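Thread Counts: How Braided Suture Is Made and Tested

At the Arboleda mill outside Kukham, the braiding room starts up at 6 a.m. and runs until the supply bobbins are empty. The larger machines carry 12 bobbins each, moving on crossing tracks around a central core. Carrier tension is checked at the start of every shift. A slack carrier leaves a loop on the surface of the braid, and the whole length from that machine is pulled.

Braid is chosen over single-filament thread mainly for handling. It bends easily and holds a knot with fewer throws. Its drawback is drag: the rough surface pulls on tissue as it passes through. Mills reduce this with a coating, applied in a bath and cured in a heated tunnel – a step that takes longer than the braiding. 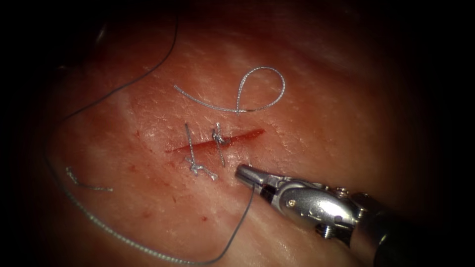

Interrupted stitches across a short, straight incision.

Coated braid goes by road to Wonley for testing. Samples are held at a fixed humidity for 30 hours, then pulled straight and pulled again with a knot at the midpoint. The knotted figure is always lower, and buyers ask for it first. Lot 614, made in September, passed the straight pull and failed the knotted one. The cause was traced to a coating bath running 2 degrees too cool. 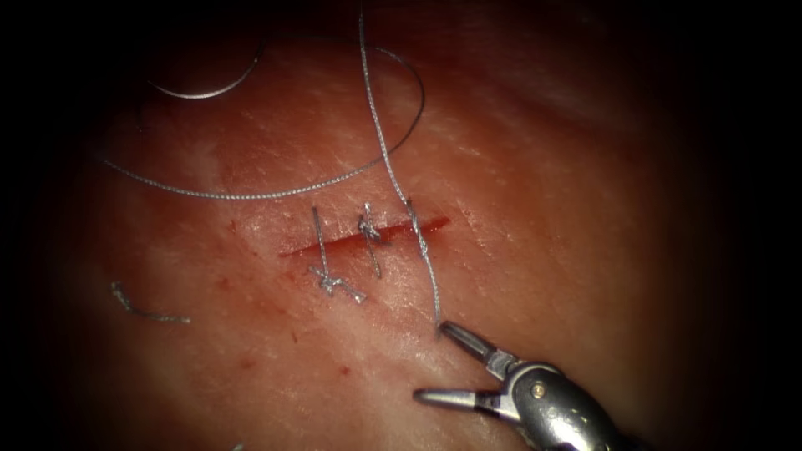 Why does a suture usually break at the knot?
The thread bends sharply there, and the outer fibers carry more of the load than the inner ones.

Needles are attached at Amham, where the end of the braid is stiffened, trimmed at an angle and crimped into the drilled end of the needle. Each lot then has a second pull test before packing.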